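Tindance Hand Demonstration Kit

Price on request. Lead time four weeks. Sold as a pair or single.

The Tindance is a two-finger gripper you hold in your own hand. You do the chore, the camera on the tool watches the fingers do it, and the recording goes off to teach a robot arm that has never met a sleeve. It has no motors and no opinions.

We at Skismont started selling demonstration tools after some years of selling remote-control rigs, which are still in the catalog for customers with patience. A remote rig is the right choice if the robot must be in the room, if the job is hot or nasty, or if you already paid for one. For clothes, bedding and most of what piles up in a home, a hand tool gets you more usable tries before lunch, and the operator still likes you afterward.

What it gets used for

Most orders come from teams working on laundry. Cloth is the subject everyone picks first and regrets second. A mug has one shape. A padded jacket has a new one every time you let go of it, and the quilting holds just enough air to undo a fold you were proud of. We suggest recording the same garment in several starting states, from laid out flat to dropped in a heap, and we suggest doing it on real beds in real homes. A robot trained only on a plain gray table tends to be lost at the first patterned bedspread. 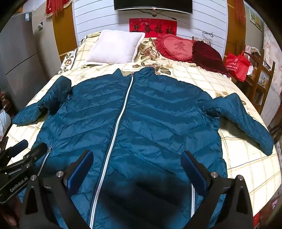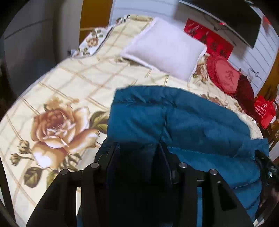
Padded jacket on a bed, flat in the first shot and crumpled in the second.

Pieter Mthembu wrote in to say that the fingers were fine and the trouble was him. He had recorded 191 jacket folds over June and found that he talked to the jacket in most of them, paused to admire the good ones, and on the bad ones let go and fixed the collar with his free hand. The free hand, he pointed out, is the one thing the robot won't have. He threw out the lot and started over with the other hand in his pocket, and he would like the manual to mention this on page one. It is now on page two. Page one is the battery warning.

In the box

Hand tool with grip and trigger
Two sets of finger pads, soft and firm
Camera mount, camera and cable
Battery and charger
Wrist strap, which you will leave in the box until the first drop
Printed manual, 9 pages

Good to know before ordering

The soft pads are for cloth. The firm ones are for boxes, bottles and handles, and will chew a knit sweater if asked.

Close the fingers fully before the first take of each session. The software uses that as its zero, and skipping it gives you a very neat set of recordings in which nothing is ever quite gripped.

Move at the speed you want the robot to move. Operators speed up through the day, and by 4 p.m. some are folding like they have a train to catch. The arm will copy that too, as far as its joints allow.

Zippers, drawstrings and buttons are possible with the standard fingers. We wouldn't start there. The narrow Lahtinen tips make it easier and are sold separately, as you probably guessed.

Recordings export in the Mindholm format, and a converter for the usual others is included. The tool stores 500 short takes before it wants emptying. It will beep about this. The beep can be turned down but not off.

Warranty and returns

One year on the tool, none on the pads, which are meant to wear out. Returned kits should have the memory cleared first. We'd prefer not to see your bedroom, and our service desk has seen plenty.

Related items: Lahtinen narrow tips, spare pads (soft), spare pads (firm), second battery, desk stand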